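Perkdale Prayer Journal (Undated)
Hardcover, 98 lined pages, ribbon marker
Publisher: Zokville Press
Also sold in a small group pack of 10

Most prayer journals start on January 1 and are abandoned by the second week, after which every page you open reminds you of the date you stopped. We sold that kind for years. Customers kept buying a new one every December with the air of people renewing a gym membership, and it was good business, and we felt bad about it.

The Perkdale has no dates in it at all. If you pray on a morning in spring and then don't pick it up again until the leaves are down, the next page is simply the next page. It will not have noticed.

Each spread has room for whatever you want to say on the left and a short column on the right headed "Still asking." When something gets answered, you can go back and cross it off, or write what happened beside it. A good many of the answers will turn out to be "wait," so the column is longer than it was in our first proof.
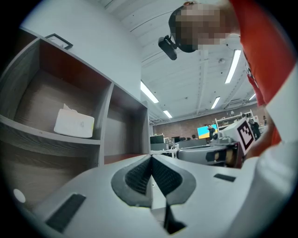
The pages are grouped into 13 sections, each opening with a psalm. We picked a fair number of the grumpy ones. There is plenty of stationery out there with "be still" on it in curly script, and very little with "how long, O Lord," though that's the line we hear quoted most at our own prayer meeting, usually during the announcements.

There are no stickers. There is no habit tracker, no box to color in for each glass of water, and no page asking for your word of the year. If you already have a word of the year you may write it inside the cover, where there's a blank panel for your name or a note to the person you're giving it to.

The paper is cream and takes ballpoint and pencil well. Fountain pens will show through, and highlighters will show through with enthusiasm. The cover comes in Bashir blue (a dark, dull blue that hides coffee) or plain gray (which doesn't). 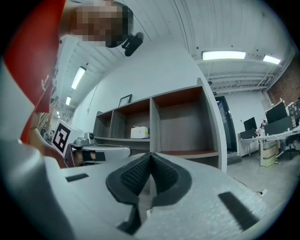
A reader in Demetdale wrote to complain that the journal gives no instructions, and that she had stared at the first page for three mornings before writing "Dear God, I don't know what goes here." She added that she has since filled most of it and would still like some instructions. We passed this on to the editor, who has put a half page of suggestions at the back of the current printing. You can ignore them. They suggest that you begin with thanks, say what's bothering you in plain words, and stop when you've finished.

For groups, the pack of 10 comes with a single leader's sheet. It covers how to share from the journals without anyone having to read theirs aloud, a thing we feel strongly about. People write differently when they think they'll be called on, mainly shorter and with more adjectives.
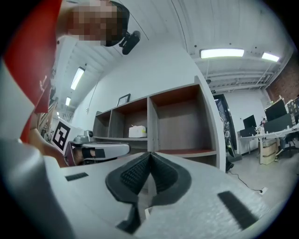 Can I use it with a Bible reading plan?
Any plan will work, as the sections aren't tied to a schedule. Write the passage on the top line of the left page and carry on from there.

Returns are fine if the journal is unused. If you've written in it, please keep it. We once got one back with four pages of intercession for a neighbor's dog, and we have wondered about that dog ever since.

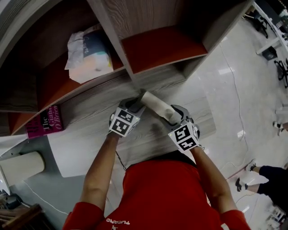
Zokville Press – Devotional and Small Group Resources Department

Orders are packed in the order they come in. Churches may pay by invoice; tell us the name of the church and where the bill should go, which in our experience are seldom the same building. Orders of 100 or more can have the church name stamped on the cover in silver, up to one line. Please check the spelling before you send it, including the saint's.

Page updated 12/25/23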